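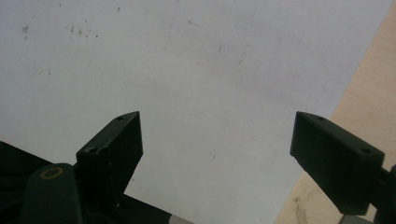
The Vaka hand gripper from Gittins is a two-finger tool that an operator carries and closes by hand, used for recording tasks that a robot arm will later be trained to do. It is on show at the Warnton open day with the rest of the Gittins bench range, and visitors can use it at the paper table. Paper is the hardest of the materials set out there. A large blank sheet on a pale wood top gives the fingers very little to get under, so operators are taught to start with the fingers wide apart and clear of the sheet, then work toward an edge where the wood shows. The diagonal cut on the tips lets them approach at a low angle.

## What you can try

The demonstration area has 6 stations. Each one takes a single visitor at a time, with a Gittins operator standing by. A turn lasts 24 minutes, including a short briefing on how to hold the tool.

- Paper: lift, turn and stack single sheets
- Cloth: fold a hand towel in half, then in half again
- Cups: move cups from a tray to a shelf
- Cable: feed a soft cable through two clips
- Boxes: close a carton lid and tuck the flap
- Playback: watch a fixed arm repeat a task recorded earlier in the day

The playback arm is fenced and run by staff only. It uses the same finger set as the hand gripper, so a task does not have to be recorded again when it moves from one to the other.

## Gripper details

| Item | Vaka hand gripper |
|---|---|
| Fingers | 2, angled tips |
| Finger color | Dark green |
| Finger material | Plastic, replaceable |
| Drive | Hand trigger |
| Camera | Included, on the tool body |
| Order number | 1057 |

Spare fingers are sold in pairs. Scuffing on the finger faces is normal wear and does not affect the grip. Replace a finger if the tip is chipped or if it rocks on its mount after the screws are tightened.

## Visiting

The open day is held at the Hasell building on the Warnton site. Entry is free, but stations have to be booked. Bookings can be made at the front desk or by phone. Closed shoes are required past the yellow line, and long hair must be tied back at the playback station. Children under 12 may watch but may not use the tools.

Orders placed at the open day ship from Warnton in around two weeks. Loan units for schools and small shops are booked out until August. To join the waiting list, leave your name at the Gittins table and say which finger set you need.

Page updated 6 April 2026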